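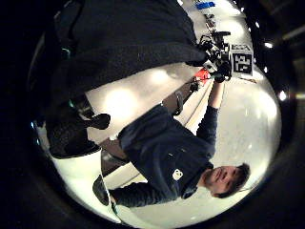

Our counter on a normal working day.

How to keep cables and small things on a shared counter from wandering?

posted by halau_bench
2018-06-13
654 views

Dear all, I would like to ask for advice about a work counter which I share with my colleagues in a small room in Prakow. We have one long surface and on it there is always a mixture of small things: clips, connectors, short cables, small metal parts, and the boxes in which they should be, but are not. Every evening we put everything in order, and the next day before lunch it is again in one heap.

The second problem is the cables. We must often plug and unplug a thin black cable near the edge, and when it is not plugged in, it slides down behind the table. Then one person must go on the floor to find it. The computer screen also takes a lot of place, and I do not want to put things in front of it.

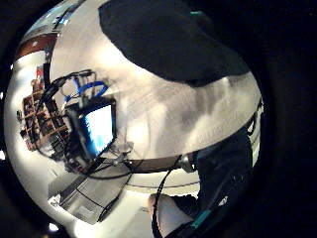 I have already tried two solutions. The first was a drawer tray from Lykkegaard, but it is too deep and the small parts lie on top of each other. The second was sticky tape over the cable, which left glue on the wood and had to be scraped away. In April we also bought an Orivance clamp-on shelf, but it needs an edge of at most 18 mm and our table top is 30 mm, so it went back to the shop.

We are not allowed to drill into the table or the wall. What would you do?

2 answers

edge_and_shelf
I had the same trouble with a sewing table, so perhaps my experience is useful for you.

For the cable, please look for weighted cable holders. They are small heavy blocks with a slot, you lay the cable in the slot and it stays on the table also when you unplug it. They leave no glue and you can move them when the work changes. Put the holder a little back from the edge – if it stands directly at the edge, a sleeve will catch it and you will have the block on the floor as well.

For the small parts I would take very low trays, the kind for cutlery or for paints, and give each type of part its own tray. Low is important. In a deep tray you must search with your fingers, and then people prefer to leave the part on the counter. Write the name on the front side and not on the lid. We have no lids any more.

I would also leave 100 cm of the counter completely free and mark it with a mat. Whatever is not in use at this moment may not lie on the mat. At first my family laughed about it, but they follow it now. If the screen disturbs you, ask whether it may stand on a riser. Under a riser there is space for one row of trays.

tidy_in_prakow
just buy a bigger table :) or bulldog clips on the table edge, cable goes through the metal handles. Cheap and it works on 18 mm. For 30 mm you need the large ones, I am not sure they open so far, measure first

halau_bench
Thank you both. I have ordered two of the heavy holders and I will ask about the riser. The large clips I have found in a stationery shop, but the packet does not say how wide they open, so I will take a piece of wood with me and try.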